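## 3. The room and the table

I ought to say straight away that I chose this room for dull reasons. It was free at weekends, it was large, and Si-eun Kang already had a key. Only later did I start to think that the room was doing half the work in our results, and this section is my attempt to set down what it is like to sort small household things in there, so that anyone who wants to repeat the study can find (or avoid!) a place like it.

### 3.1 Light and ceiling

The workshop belongs to Venter, who use it for repairs during the week. It has a white corrugated ceiling on deep beams, and the light is bright and rather flat. Ruan Masilela took readings at table height with a borrowed meter and got 212 lux on the dimmest table late in the day, with the nearest light switched off, and a good deal more everywhere else. I'd expected people to grumble about glare, and a few did, mostly those who'd been given one of the glossy tabletops. What I hadn't expected was how often they talked about the ceiling itself. One woman told me it felt like tidying up in a supermarket. Another liked it a lot - she said her own kitchen was so dark that she'd stopped seeing the mess in it.

Along one side runs tall white metal shelving with perforated uprights, full of equipment that we had agreed with Venter not to move. I wondered whether a busy shelf in the corner of your eye makes you put things away more neatly or less. We can't answer that from one room, but Mandla Jacobs thinks it matters and has asked for a plain curtain next time.

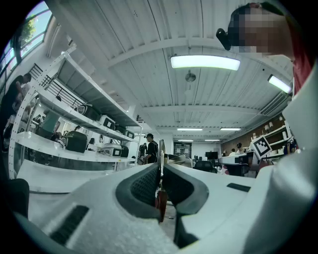
Does the height of the ceiling change how people tidy a table?

Our data can't settle it, as every session was held under the same ceiling, but people who told us they lived in small flats took longer over each object and used more of the tabletop.

### 3.2 Objects

We wanted things that people might really have on a desk or a kitchen table, and we wanted them to differ in how fussy they are to handle. Widad Abu Hammour put the set together from charity shops and her own cupboards. She had three rules: nothing sharp, nothing that rolls for ever, and nothing anyone would be sad to break. I broke the third one myself by bringing in a plant.

The plant is the object I'd most like to write a separate paper about. It's a small leafy thing with a few white blossoms, in a round white pot, and people treated it quite differently from everything else. They'd shove a box aside to get at a corner, then shift the plant by an inch and shift it back. When asked afterwards what they had arranged first, many said the plant, though the session notes say it was usually left until near the end. The desk fan was the opposite case. It is pale green and square, it takes up very little space, and hardly anyone had an opinion on where it should go, so it drifted about the table from one layout to the next.

Flat things caused more bother than I'd have guessed. A flat black box looks easy, but it makes a second surface, and people can't leave a second surface alone. They put things on it and against it and half over it. In our coding scheme (taken from the Kundo sorting task, with small changes) we ended up adding a category called "stacked or overlapping", and Mandla Le Roux and I argued for most of a week over whether a thing that overlaps by a corner belongs there. We decided it does.
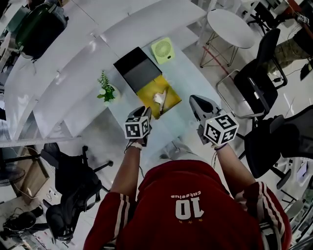 Figure 1. Table with the flat black box, the green desk fan and the potted plant.

### 3.3 Sessions

Each session lasted 40 minutes, with a break if anyone fancied one. People were asked to set the table "as you'd like to find it in the morning", and that was the whole instruction. We tried a longer wording in the Drudau pilot and it only made them nervous. The full set of sessions gave us 3493 single placements, of which 1805 were repeat moves of something already put down once. That second number still surprises me - I had assumed people mostly place a thing and leave it.

We didn't control the daylight. One end of the workshop has a tall window wall with dark frames and trees outside, and the artificial light stayed on throughout. Participants who were given a choice of table tended to go for that end. I noted this down at the time as a nuisance and now rather wish I'd planned for it. Si-eun wants to repeat the sessions in April with the tables turned to face the other way, and I think she's right.
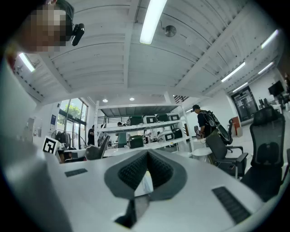
Figure 2. Ceiling lights and window wall, from below.

Scoring of the finished layouts is covered in Section 4, along with the four sessions we left out.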